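4.2 Nesting and the height of the stack

The bowls recorded in the Skestham kitchens were kept in one of two ways. Either they stood side by side on a shelf, rim up, or they were nested in a single pile. Of the 30 kitchens visited, all but six used nesting for at least part of their everyday tableware. The inventory came to 1,576 pieces in total, and bowls took up more shelf length than any other type when they were left unstacked. Plates are treated separately in section 4.4.

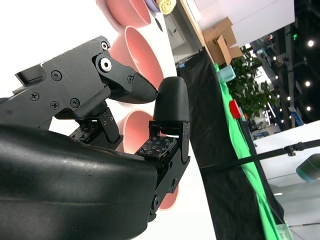 Shelf length matters most where the cupboard is shallow. In the older flats at Lü the shelves would take one row of bowls and nothing behind it, so that a set laid out singly filled the whole board. A single row, like that of the four salmon-pink bowls, also leaves the inside of each bowl open to dust, and several households turned theirs upside down for this reason. The gain from a row is that any bowl can be taken without touching the next. Households with mixed sets valued this more than those whose bowls were all alike.

When bowls of the same shape are nested, each one adds only part of its own height to the pile. How much depends on the slope of the wall and on the width of the foot. A bowl with a steep wall sits high in the one below and leaves a good part of its side showing. A bowl with a wider opening drops further in, and the pile is lower, but there is less to take hold of. The top bowl is then usually lifted by the rim, with pressure on the inner wall.
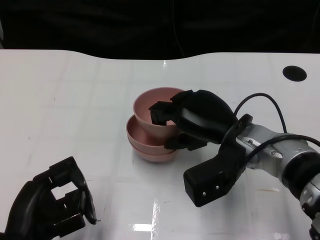
Figure 3. A pink bowl lifted from the top of a small stack and tilted to the right.

Sticking was the complaint heard most often. It was reported in nine kitchens, in most cases for bowls put away damp. People dealt with it by twisting the upper bowl, or by tipping it so that one side of the rim came free first. Straight lifting was said to bring the second bowl up as well. Two households put a sheet of kitchen paper between bowls, and one of these had stopped doing so by June. We did not measure the force needed to part the bowls.
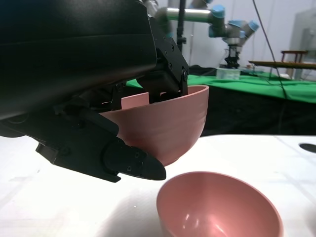
Fraser Paterson, commenting on an earlier draft of this section, held that sticking had been given too much room. In his view people put up with a bowl that sticks, and what makes them give up a pile is having to move four bowls to reach the one they want. Our notes from the Zastero flats partly bear him out. There the piles were split by size, and the small bowls had been moved to the front.

Putting a bowl back drew fewer remarks. It was done quickly and often at a slant, the bowl being lowered into the one beneath and left to settle. Chips on the rim were put down to this step by the households at Navach, though we could not separate them from damage in the sink.

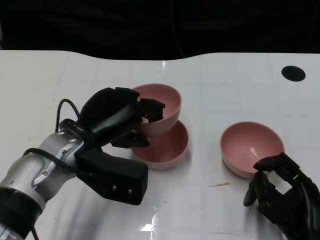 Figure 4. Three pink bowls at a white table, one held at a tilt over a second and partly inside it.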